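Bristum Women's Health Network

The Bristum Women's Health Network is a nonprofit group of reproductive health clinics serving the city of Bristum and the surrounding towns of Flellel and Tuken. It offers contraception, cancer screening, prenatal referrals and testing for sexually transmitted infections. Fees are set on a sliding scale based on household income.

History

The network began as a single evening clinic on Dekker Street, open two nights a week. A second site was added in Flellel after the county hospital closed its maternity ward, which left residents with a drive of 96 miles to the nearest delivery unit. The Tuken clinic followed when a local family planning office lost its state contract and handed over its patient records and lease.

Organization

The network runs 5 clinics and employs 213 people, including nurse practitioners, midwives and counselors. A board elected each January appoints the executive director. Funding comes from patient fees, private donations and county grants. The network stopped applying for state family planning money after a change in the rules on abortion referrals.

Services

The Dekker Street clinic is the largest and sees around 300 patients a week. It is the only site with an ultrasound suite. Flellel and Tuken provide walk-in testing and birth control refills, and refer patients to Bristum for procedures. A telephone advice line is open until 9 p.m.

See also: Family planning; Community health center; Midwifery

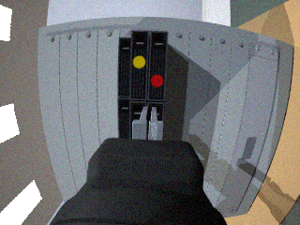 Gray cabinet with a dark opening, computer rendering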